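4. Surface Color and Reading Comfort in Shared Workrooms

Figure 3. Large table with a smooth brown surface, seen from above. A broad shadow lies left of center and a soft fold runs near the lower center.

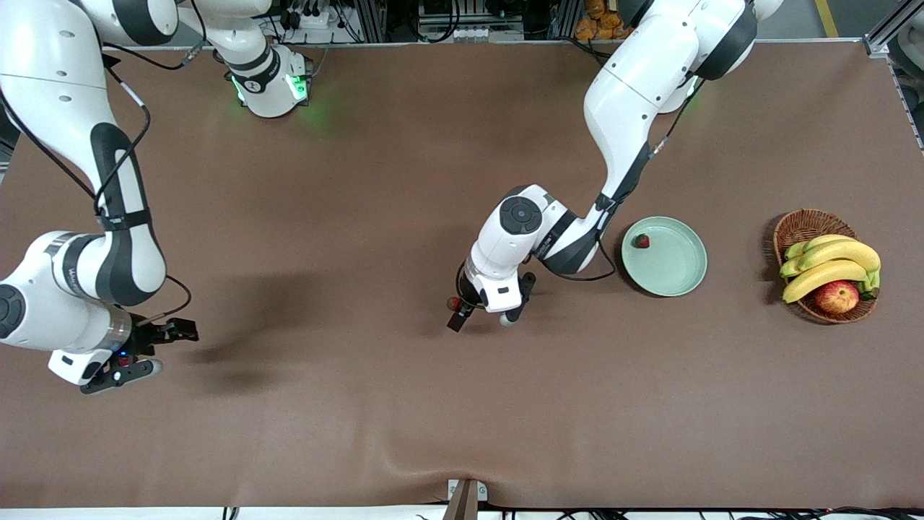 4.1 Shadow and usable area

Most lighting guidance treats a table as one flat plane with one reflectance value. A designer picks a target level, checks it at the middle of the plane, and moves on. This works for a bare table under a diffuse ceiling. It works less well when people, shelves or equipment stand between the light and the surface, as the darker zone in Figure 3 suggests. Folds in a covering add a second, smaller source of uneven brightness that a meter reading at one point will miss.

We use the term usable area for the part of a table where a reader can place a printed page and read it without moving the page or leaning. The term comes from the Silline survey (Section 2), where respondents marked it by hand on an outline of their own table. Of the 213 outlines returned, 6 were left out for marks that could not be read. The rest were scanned and laid over the meter grid for the same table.

The match between marked area and measured level was weaker than we had expected. At Flernville, where ceiling fixtures are set to 300 lux at the table, respondents often left out zones that measured well above the level they accepted elsewhere on the same table. Nearly all of these zones bordered on a hard shadow. We take this to mean that the edge of a shadow matters to readers as well as its depth – a point that Hjaltested has made for drafting rooms but that has not been tested on horizontal surfaces with a mid-tone covering.

4.2 Covering tone

Light coverings reflect more and therefore soften shadows cast on nearby vertical surfaces. They also raise contrast at the shadow edge on the table itself. Dark coverings do the reverse, and they make a white page look brighter than its surroundings, sometimes by enough to be tiring over a long session. Mid-tone coverings, browns and grays in particular, are common in workrooms mainly for reasons of upkeep, and the choice is seldom made with lighting in mind.

The Cloutier rooms gave us a chance to compare tones under a single fixture type. Tables there were fitted with the Takeo covering in three tones, with gloss held constant. Readers worked at each tone for one session and rated comfort at the end. Ratings for the middle tone were the least spread out, though its mean was only slightly above that of the light tone. Raising the fixtures to 1,000 lux widened the spread for the light tone and left the other two almost unchanged.

Gloss was not varied, and this limits what can be said. A smooth covering with some sheen will mirror a fixture at certain seating positions, and a reader may report this as glare when the measured level is modest. Heiðrún Hjaltested (personal communication, November) reports the same confusion in her own interviews and now asks about reflections in a separate item. We did not, and the comfort scores in Table 5 should be read with that in mind.

4.3 Folds and seams

A covering that does not lie flat changes the local angle of the surface. For a matte material the effect on brightness is small. For a smooth one it can produce a thin bright line with a darker band next to it, visible from some seats only. Respondents seldom mentioned folds in the open comments, but several outlines from Flernville show the usable area ending in a straight line with no shadow or object near it. Site notes record a seam at the same place in all of these cases.

We did not correct the meter grid for folds. Doing so would require a surface scan of each table, and the sensor spacing used here is too coarse to make the correction worthwhile.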